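Buzzer trays on the counter, anyone else?
Forum > Play at Home > Games and Toys

kotian_mom
I got tired of the answer buzzers rolling off the couch every time we did family trivia, so they live on a red serving tray now and we play standing up in the kitchen. Yellow, green, pink, orange, red, plus one more color, and I throw little toys in between as "prizes." The tiger is the one everybody wants, obviously!
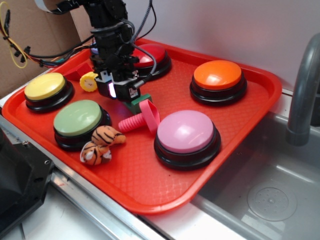 My question is about the prizes. The youngest grabs for the toys before she hits her buzzer, and then we get a 14 minute argument over who was first. Do you keep them on the tray or hand them out after?

osier29
After, always. With toys in the middle you're asking for it. We had a yellow plastic banana go in the sink in March and I'm still hearing about it.

Keerthana Kartha
I disagree with osier29, sorry! The grabbing is half the fun. Ours is a grab game now: I call a color and a toy, and you have to hit the right buzzer and then get the right toy. My two are 4 and 7 and the little one wins plenty.

collus_j
But then you don't need buzzers at all? Just put the toys in a bowl.

Keerthana Kartha
You try telling a 4 year old she doesn't need the buzzer, lol

kotian_mom
OK, I like the color and toy idea. Moved everything out toward the rim so the middle is mostly for toys: pink screw, corn cob, purple ball, and so on. Tiger is still up front by the green one because I got outvoted.
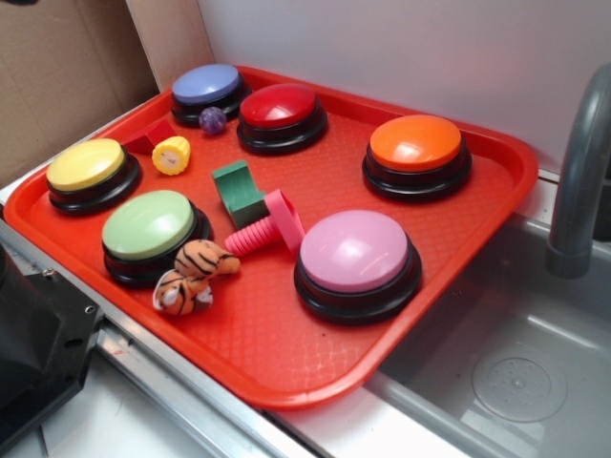
Replies (2 new)

aneo_bee
Scoot that tray back from the sink before you start! One good smack on the pink one and you'll be fishing for corn.

osier29
What she said. And I still say prizes after.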